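## 3. Recording with the hand-held grippers

I wrote this part after my first month on the Skiltdale project, so it's full of things I had to learn the slow way. You'll hold one gripper in each hand and do a small task yourself, and the recordings become training data for the policy. We're after 200 good takes per task, and you can get through that in 2 sittings if your wrists hold up (mine didn't!).

1. Sit down facing the table and get your knees under it a little.
2. Run both gripper cables down past the outside of your hands. **Caution:** don't cross them in your lap - I yanked a connector out that way.
3. Start the Kodikara logger and wait for both grippers to show up in the list.
4. Open and close each gripper fully, 3 times. The logger uses this to find the jaw limits.
5. Start the take, then reach for the object at the speed you'd use to pick up your own keys.
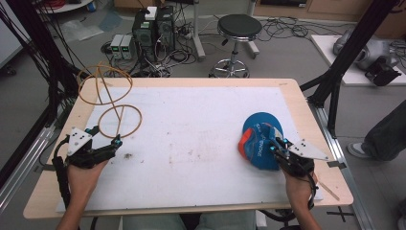
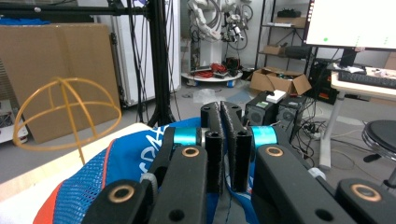
6. Stop the take with the jaws open and away from everything.

**Note on soft things.** Fabric is where our results are weakest, and I'd love more takes of it. Pinch a fold and keep going, even if it's an ugly grab. Ardalan Mousavi reran training with my messy takes left in, and the policy got noticeably better at regrasping, so please don't delete a fumble unless you dropped the thing on the floor.

**Note on the dotted plates.** Keep your sleeves off them. If tracking goes bad the logger carries on happily and you only find out at export, so I check after every 6 takes or so.

**Caution:** if a finger feels loose, stop and tell whoever is running the session. Takes from before and after a repair go in separate folders, with a fresh jaw check (step 4) at the start of the new one.

Export is in section 4. Give it a while - the Sternora drive is slow.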